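Why I'm Still Writing Letters by Hand

I got back into letters last January, when a big brown envelope showed up from Silvana Batista. Silvana and I shared an apartment in Rulham right after school, and for years our whole friendship had been birthday texts and the occasional thumbs up. Then suddenly there were four pages, both sides, in that loopy handwriting I used to see on the grocery list. I read it standing up in the hallway with my coat on. Then I made tea and read it again.

It took me three weeks to answer. I had forgotten how! I'd write two lines, decide they sounded like a thank-you note to a dentist, and start over. My hand hurt after half a page. I crossed out so much of that first one that I copied the whole thing over, and the copy was worse because I'd tidied all the jokes away. In the end I mailed her the messy one.

That was the first of 55 letters I sent that year. I know the number because I keep a little list in the back of my address book (who, when, and one word so I don't tell the same story twice). Silvana got the most. My aunt got a bunch, and so did Annelies Riedl, who used to teach the evening bookbinding class I took in Plilten and who writes the best letters of anyone I know. She'll spend a whole page on a soup. She never asks how I'm doing, she just tells me what's out her window and what she's mad about, and by the end I feel like I've been over to her house.

I've tried to copy that. When I started, I thought a letter had to have news in it, and I don't have much news. My life is work, laundry, the library, and a cat who throws up on the one rug. But the letters I like getting are hardly ever about news. Silvana once wrote me a page and a half about trying to return a lamp, and I've read that one to other people at dinner.

So now I write down small stuff during the day and save it up. The man on the bus who was eating a whole cucumber. A word I misheard on the radio. I keep the scraps in a bowl by the door, and when I sit down to write I just tip the bowl out and see what's there. Half of it makes no sense by then. I have one that says "the other goose" and I've got no idea.

People ask about pens, and I'm a little embarrassed, because pen people can get very serious and I'm not one of them. I did buy a fountain pen, a secondhand Plirnel with a chewed cap, and I love it, but it blobs if I look at it wrong. Most of my letters are in cheap blue ballpoint. For addresses on the front of the envelope I want something that won't run in the rain, so that's ballpoint too. I did one package in fountain pen ink and my aunt said it looked like it had been crying.

Paper I care about more. I like it a bit rough and not too white. There's a stationery shop called Dantas two streets over from my work, and they sell pads of 100 sheets with no lines, which I go through faster than I'd like to admit. I slide a sheet of heavy ruled paper underneath so my lines don't sink to the right. They still sink to the right. Annelies says it's the sign of an optimist who's tired, which I'm going to take as a compliment.

The other thing I've gotten fussy about is the table. I used to write on the couch with a book on my knees and you could tell - every letter looked like it had been written in a canoe. A proper wood table and a chair at the right height made more of a difference than any pen did. I like having a bit of room for my elbows, too, and somewhere to put the tea where I won't drag a sleeve through it.
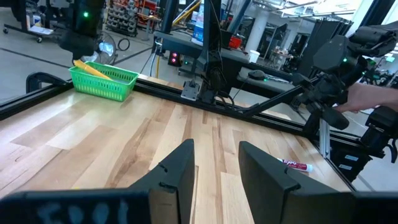
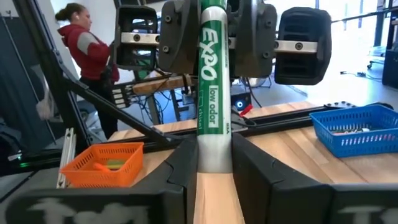
The part I find hardest is the waiting. I mail something I'm really pleased with and then there's nothing, for weeks, and I start to think it went down a drain. My aunt once took 70 days to answer a letter in which I'd asked her an actual question! By the time she replied I'd forgotten what the question was, and all her letter said was "Yes, but only the smaller one."

I'm getting better at it. I try to mail the next one before the last one's been answered, so it stops feeling like a tennis match. Silvana and I cross in the mail all the time now, and we're always half a conversation off from each other. She'll be telling me about her new boss while I'm still asking if she got the job.

I keep everything she sends in a shoebox, and I've started a second shoebox. My sister thinks I should scan them. Maybe I will, some rainy weekend, but I'd have to take them all out and I know I'd just end up on the floor reading. The lamp one's near the top.

If you've been meaning to write to someone, I'd start with a postcard. There's only room for five or six sentences and you can make your handwriting bigger if you run out. Mine to Annelies this week is about a pigeon, and I still need to find a stamp.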